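透明餐盒怎么收：访Somham收纳工作室的Daichi Shimada

Daichi Shimada在Somham负责厨房与备餐区的收纳方案，经手的小型厨房已超过110间。访谈从尺寸谈起。

“先量盒子，再买篮子。”他说，多数人顺序相反，结果篮子内宽比盒长短几毫米，盒子只能斜放。他给Baline公寓做的方案，餐盒统一为长155毫米、宽110毫米，篮子内宽则留出19毫米余量，供手指伸入。

为什么用金属线篮？Shimada的回答是通风和可视。“实心收纳筐会遮住盒身，里面剩多少看不见。线篮前面是网格，蹲下来看一眼就够。”缺点也有：线距过大时，小盒的底角会卡进去，取出时容易倾斜。他一般在篮底加一层薄垫，冷藏室内则不加。

关于盒盖，他主张透明。“盖子不透明，叠两层以后就要逐个打开。”标签贴在盖子前缘，不贴正中，上层压住时仍能读到。带汤汁的菜不装满，液面距盖沿至少一指。

取放动作他讲得很细。盒子从两端夹持，垂直提起，离开篮沿后再平移；放回时先对正，再下落。“拖着走，篮子会跟着动，台面也容易刮花。”
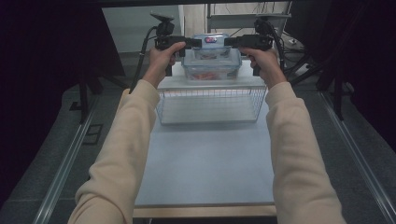
透明餐盒与白色线篮，盒内为橙红色食物。

台面方面，他偏好浅色、无接缝的长板。浅灰色板面上，油渍和碎屑较易发现，擦拭也有依据。操作时篮子放在台面远端，近身一侧留作分装。Hosoda的备餐间七月改过一次，台面长147厘米，他认为单人分装已经够用。

问到最常返工的环节，Shimada说是标签。“字写得太小，日期又写在侧面，过两周就没人看了。”Baline那边后来改成只写品名和装盒日，其余信息记在冰箱门上的表里。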